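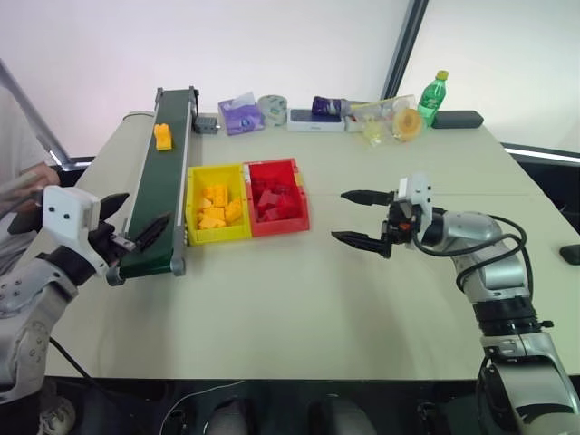 Slide 1. Brick sorter, both arms, belt on the left, yellow bin and red bin.

Leave up while people sit down. Don't start till the door's shut.

Hello, thanks, name, where from (Ustside workshop, back room). Say early: hobby build. Two evenings a week, more in the winter. Petronella Botha did most of the electrics, I did most of the swearing at the software. Thank Porkholm for having us. Mic OK at the back?

What it's for. Toy bricks come down the belt, arm takes them off, yellow in yellow, red in red. Sounds daft. Point at belt – one brick up the far end there, yellow-orange. One at a time is how we run it. We tried tipping a handful on, arms got in a right muddle.

Why two arms – ask the room first, wait for it. One would do the sorting. Second one is there because we want handing over later on, left picks, right places. Also Purificación found the pair going cheap and we'd have been mad to say no.

MONEY. People always ask so do it now. Belt was 399 new from Fekico, which hurt. Bins and bricks next to nothing. Frame was offcuts. Not giving a total, I stopped adding up in September and feel better for it.

Bins. Point. Side by side, touching. Started with them at opposite ends of the table, looked lovely, took ages. Every reach was a long one and the wrist ran out of turn before it got there. Move the bins to the arm, dont move the arm to the bins. Write that on the board if there is one.

Red bin is the hard one. Red bricks, red plastic, camera can't tell where the pile stops and the bin begins. Same with yellow but less bad, more shadow between the bits. Petronella's fix: stop looking in the bin at all. It only looks at the belt. For the drop it goes to a fixed point over the middle and lets go. Works till the heap gets tall. Then you level it off by hand like a normal person.

Stuff along the back. Tissues, tape, green bottle, etc. That's the next job – things that aren't bricks. Soft things, see-through things. Tissue pack is horrible, squashes, then springs back out. Clear tape worse, camera goes straight through it. Bottle not tried yet, too tall for the reach we've set. Don't promise a date!!

Fingers. Black pointed ones, both arms. Third lot. First were flat and wide and knocked the neighbours over. Second were printed too thin and snapped. These taper so you can get down beside a brick. If anyone wants the drawing see me after, I'll send it, no charge.

Cables. Slow down here, this is the useful bit.
- loops round the forearm are slack for the elbow. Too short and you pull a plug, too long and it catches the rail
- go to full reach BY HAND, power off, before you tie anything
- we did not do this
- Du Plessis connectors, push fit, came loose twice. Glue now.

Numbers slide (next). Last proper run, 189 picks off the belt without anyone touching it. Then a brick landed on its edge and that was that. Best before then was 72. Pause. Don't say "only". What changed in between: slower belt, softer grip, one lamp moved so the shadow of the arm didn't fall where the camera was looking. The lamp made the most difference, cost nowt.

Safety, quick. Stop button within reach of whoever's standing there, always somebody standing there. Arms on slow while hands are near the table. Sleeves up. Under-16s watch from behind the tape. Purificación Bravo runs the induction, she is strict, good.

If running over, skip fingers, keep cables.

Questions. Likely ones:
Could it do Lego by shape – maybe, colour first.
How long did it take – too long, around a year with gaps.
Can I come and see it – yes, evenings, ring the bell twice, it's a big building.
Why not buy one – smile, next question.

Clicker back to front desk. Water. Get the adaptor back off the lectren this time.

Contact: Ustside workshop, ask for Petronella or Purificación | © Ustside | Back to top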